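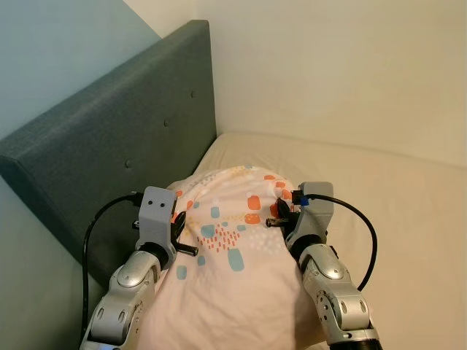
Flakbridge, July 20, 2021

Welcome to the bedding page of our gallery. My name is Marlina Kusuma, and together with Živko Nikolaidis I take care of the rooms and the linen in our guest house, the Josum. We have 41 beds in the house, and every one of them must be made fresh before the next guest comes. Many guests have asked us how we choose the covers and how we keep them nice, so we decided to show a little of this work.

The pillow in the pale pink case is on the bed in the corner. We like this color very much because it goes well with cream bedding, and it makes a small room look warmer. When we make a bed, the pillow is always the last thing. First we pull the case by its corners, then we smooth the fold in the middle by hand -- it takes only a moment, but guests notice it.

Živko buys most of our pillowcases from Prandadeo, a small shop two streets from us. We wash them up to 119 times before we retire them, and after that they become cleaning cloths for the windows.

Our duvet with the cartoon characters is the favorite of the younger guests. It has the little figures in black hoods, with hearts and sweets between them, and a big light blue donut on one side. For folding a large duvet we use the floor, after it is swept well. The bed is too narrow for this work, and on the floor you can turn one side over the other and see at once if the corners meet.

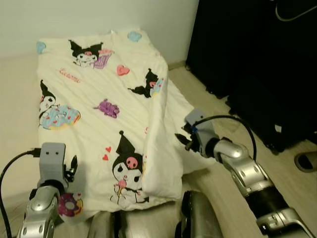

How often should a duvet cover be washed?
In our house we change it after every guest. At home, once in two weeks is enough for most people, and once a week if a child or a pet sleeps in the bed. Turn a printed cover inside out before washing -- the colors stay fresh longer.

More rooms will be added to the gallery in February, when the upper floor is painted.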